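So I've been meaning to write down our house rules for the gripper work ever since Francine McKinnon asked me for "the manual." There is no manual, Francine! There's a sheet of paper taped inside a cupboard in Aldale, half of it in Tyson's handwriting, and it's been revised so many times the tape has given up.

We started keeping it in January, after I threw out 400 recordings in one afternoon (I'm still a little sore about it). They were fine recordings, mostly. But half of them began with the fingers already closing on something, and you can't tell where a pickup starts if it starts before you press the button. So rule one: every take opens with the fingers wide, nothing between them, and you hold still for a slow count of 6. Tyson Desjardins thinks 6 is too long. Tyson is free to go sort the next 400.

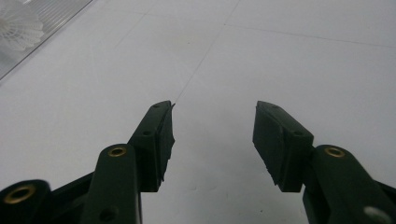 *Fingers open, bare floor between the pads.*

Rule two is pads. Look at both of them before each session, and I mean turn the thing over and look. The bottom edges on ours are a bit ragged, and I can live with that as long as the flat faces are clean and they meet square. If one is peeling, stop and swap the pair, never just the one. We did just the one at Fillton and everything we grabbed went sideways for a week.

Rule three, wipe the floor. Pale tile is lovely to work on but it shows every smudge, and I'd like the floor to look the same on Monday's takes as it does at the end of the week. I lose this argument a lot.

Rule four is the one people grumble over: write down the bad takes too. Our log is at 1,521 lines and 881 of those are keepers, and I'm prouder of the other ones, if that makes sense? A drop with a note next to it is useful. A drop somebody quietly deleted just makes us look better than we are.

Still fighting about whether objects go back in their containers between takes. I say yes, Tyson says it eats the whole morning. If you've settled this one at your place, please leave me a comment, and I'll read it to him out loud.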